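News > Music > Releases

Artists | Catalog | Tour Dates | Press | Contact

Noketti to Reissue Debut Album With Four Unheard Tracks

BRADMONT, Sunday, March 7, 2021 – Folk-rock group Noketti will reissue its first album, Draststead, in September on Kapoor Records. The new edition has 16 tracks, four of them never released before.

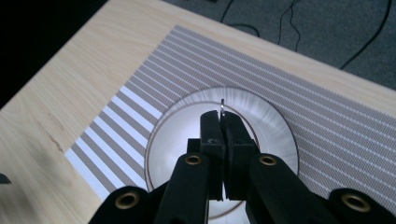
The album was remastered from the original tapes and will be sold on CD and as a double LP. Two of the added songs come from the first studio sessions. The other two are live recordings made in Bradmont on the tour that followed.

"We left those songs off to keep it on one record," said singer and guitarist Derek Tapley. "I still think the slow one should have made it."

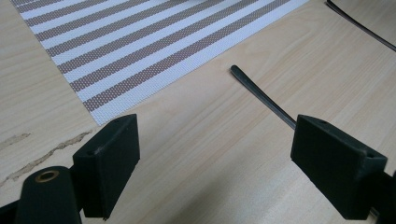
Striped woven placemat on a pale wooden tabletop.

The running order of the original album has not been changed – the extra tracks follow at the end. Preorders open through the Kapoor Records store this summer.

Shares: 16 | Comments: 2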